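4.2 Rules for preparing the workspace

The Comcombe protocol was written for a laboratory bench, and most of its rules assume one. When we moved collection into furnished rooms in April, we kept the numbering of the original rules and changed the wording only where operators at the two sites had read it differently. The version used in this paper is dated 20 Jun 2020.

Rule 1 covers the state of the grippers at the start of an episode. Both must be open, with nothing between the fingers, and both must be held clear of the objects until recording has begun. Episodes that start with a closed finger pair are rejected at review and are not trimmed to fit.

Rule 2 covers the objects. Each layout must mix rigid and soft items, and at least one must have a reflective surface. Containers may be open or closed, but their state is entered on the layout sheet. Soft surfaces such as beds are allowed, and wrinkles in the fabric are left as they are. Figure 7 gives a layout on a striped sheet, with a green medicine box, a foil-wrapped package and an open pink tin holding a plush bear. 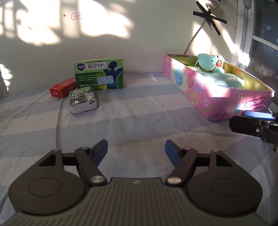

Figure 7. Bed layout with both grippers in view. The fingers of the nearer gripper are open.

Vernik objected to Rule 2 in written comments on the draft, arguing that a standard which lets the surface vary should also say by how much, and that two laboratories following the same wording could end up with data that cannot be compared. We accept the point in part. The layout sheet now has a field for surface type, but we set no limit on softness, as neither site had a practical way to measure it.

Rule 3 covers lighting. Daylight is permitted. Operators do not draw blinds or move lamps between episodes of the same layout, and a change in the weather is noted but does not end the session.

Of the 768 episodes submitted under these rules, 600 passed review without correction. The remainder were sent back to the site with the rule number marked on the sheet. Koster applied the same checks using the Groterex review form, which combines Rules 1 and 3 under a single heading, so returns for those rules are reported together in the next section.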